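Two Arms, One Table: Grigoris Manolakis on a Shared Workshop Build

Grigoris Manolakis has been building at the Nurkondale workshop since December, in a bay he shares with Keegan Cartwright. Manolakis handles the mechanical side and most of the wiring. Cartwright writes the control code and keeps the log. I asked Manolakis to start with the grippers, which have been redesigned more often than anything else on the table.

"The first set had smooth fingers," he said. "Fine on a wooden block, useless on a hard glossy shell. A toy vegetable is a bad shape to hold. It tapers, it's slick, and if it has a seam down the side the seam ends up under one finger and the whole thing rolls."

He tried foam tape, then a rubber sleeve cut from a bicycle tube. Both raised the friction and both wore through at the tip. The present fingers are wider, and he set the closing force by hand over two evenings with a luggage scale. 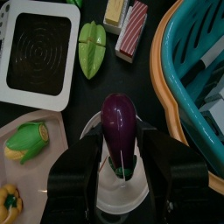
"Closing force is the easy half. The other half is where the wrist is when you close. If you come in a few millimeters off center, one finger touches first and pushes the part away from the other one. Keegan wanted to fix that in code. I wanted to fix it with compliance in the mount. We did some of each."

The log, which Cartwright keeps in a plain spreadsheet, stood at 2,635 grasp attempts when we spoke. Of those, 1,203 were made on the current fingers. Manolakis would not give a success rate. "The object set changed halfway through, so the two halves don't compare. Keegan has a column for it. Ask me again when we've run one set from start to finish."

The motor driver is a Trareck board, bought used. The power supply is a Brundo unit rated at 200 watts, and he regards it as the weak point. "It holds up if one arm moves at a time. Start both together and the voltage sags enough to reset the driver. We stagger the starts in software -- a patch, and I'd like it gone."

Cable routing took longer than he had planned. The first harness ran across the work area and got dragged into things, so he moved the runs to the sides and left slack at each joint. He has since recut one of them twice.

The black fabric walls came from Cartwright. The bay has a window on one side, and afternoon sun was putting glare on anything shiny.

"I thought curtains were a waste of a weekend," Manolakis said. "Then he showed me the same detection run at noon and at four o'clock. You could have been looking at two different tables. So we hung the cloth."

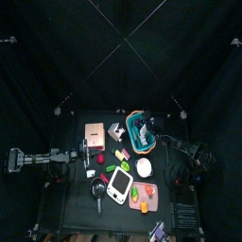

The work table inside its fabric enclosure, with toy food and kitchen items set out on the black mat.

The objects are mostly play kitchen pieces. He likes them for being light and cheap to replace, and they survive a drop. The layout is changed by hand between runs. Cartwright wrote a script to generate layouts, but following its printout was slower than moving things around by eye, and they stopped using it.

Next is a new wrist plate. The present one flexes under side load, and Manolakis has drawn a stiffer version with a Kouris bearing pressed into it. He expects to cut it on the workshop mill once the spindle is repaired.

"After that, the supply," he said. "Then I'd like to leave the hardware alone for a month and let Keegan find out what's wrong with his side."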